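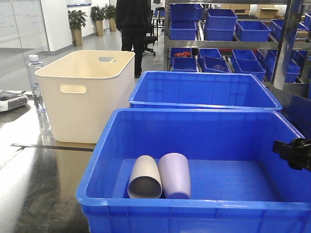

Figure 5. Cups in the front bin, gripper at the right-hand wall.

5. Recording your first demonstrations

By now the arm is bolted down, the leader handle is paired and the Mostel recorder shows a green dot next to every camera. If any dot is amber, go back to section 4. The amber dots do not get better if you leave them alone. We have tried.

This section covers the bin-to-bin cup transfer, the standard practice task for the Gultine arm. You will drive the gripper by hand with the leader handle and record yourself moving cups from the front bin to the rear bin. The policy learns from what you did, including the parts you would prefer it didn't. Set aside one morning.

5.1 Laying out the bins

1. Put the front bin where the gripper can reach all four inside corners. Test this with the leader handle before you tape anything down.
2. Put the second bin directly behind it, rims close together. A wide gap between the rims is where cups go to live on the floor.
3. Place two cups in the left half of the front bin, on their sides. Use two different colors, so that you can tell from the recording which one went first.
4. Turn the cups to face different ways. If you always set them down neatly, the robot will learn to handle neat cups, and you will be employed as the person who sets them down.
5. Check the live view for glare. A polished tabletop will bounce the ceiling lights straight into the lens. Some glare off to one side is tolerable. Glare inside the bin is not.

Note: Storage bins, water bottles and people in the background do not need to be removed. Move them now and then between sessions. A policy trained against the same background all week can become strangely attached to it.

5.2 Setting the start pose

1. Hold the leader handle level and press HOME once. The arm moves to the start pose, beside the right-hand wall of the front bin.
2. Wait for the double beep. The single beep means something else (see 5.5).
3. Squeeze the trigger fully and release it. The jaws should follow. If they follow late, lower the video quality to Medium and try again.
4. Twist the handle to rotate the wrist. Travel is 270 degrees, with a hard stop at each end. Start near the middle of the range or you will meet the stop halfway through your best take.

CAUTION: The arm follows the handle from the moment the double beep sounds. Do not scratch your nose with the hand holding the handle. Fabian Pfister, who wrote the first edition of this manual, asked that this stay in every later one.

5.3 Recording an episode

1. Press REC. Hold still for one second.
2. Move the gripper above the nearer cup and come down from the top. Coming in from the side drags the rim of the cup along the wall, and the robot will copy that faithfully forever.
3. Close on the cup body. Do not squeeze to the end of the trigger. Thin cups fold.
4. Lift until the cup is clear of both rims, then cross to the rear bin. Lower it before you open the jaws. Dropping from height looks fine in the recording and teaches throwing.
5. Repeat with the second cup.
6. Return to the start pose and press REC again to stop.
7. Mark the episode KEEP or DISCARD on the recorder screen. The default is KEEP, over the objections of everyone who has used it.

A comfortable episode runs 15 to 20 seconds. If yours run past a minute, slow down. Most of that minute is usually spent correcting things done too fast.

Note: Do not stop the recording if you miss a grasp. Open the jaws, back off, try again and keep the episode. Recoveries are useful. What you should discard is hesitation: hovering, circling, or parking over the bin while you talk to a colleague.

5.4 Between episodes

1. Put the arm in HOLD before reaching into either bin. The ring on the wrist turns white.
2. Return both cups to the front bin in a new arrangement. Touching, apart, one upright, both rolled against the wall. Use the right half of the bin as well once the first 20 episodes are done.
3. Swap the operator every 20 episodes if you have a second one. Tired hands drift, and the data drifts with them.
4. Wipe the jaw pads when you swap.

CAUTION: HOLD is not power off. The motors are still live. To change jaw pads, use the red switch on the base and wait for the ring to go dark.

5.5 If something goes wrong

Single beep at HOME. The wrist is resting against a bin. Back it away by hand and press HOME again.

Arm moves opposite to your hand. You are standing on the other side of the table from where you were at pairing. Walk around, or pair again.

Episode saved with no video. The Hastmont hub has gone to sleep. Unplug it, count to five, plug it in. Sleep can be turned off in the hub settings under Tichý mode, a name whose origin we have not been able to establish.

Gripper closes but the cup stays put. Check pad wear first and your aim second, in whichever order your pride allows.

Continue to section 6 when you have 270 kept episodes.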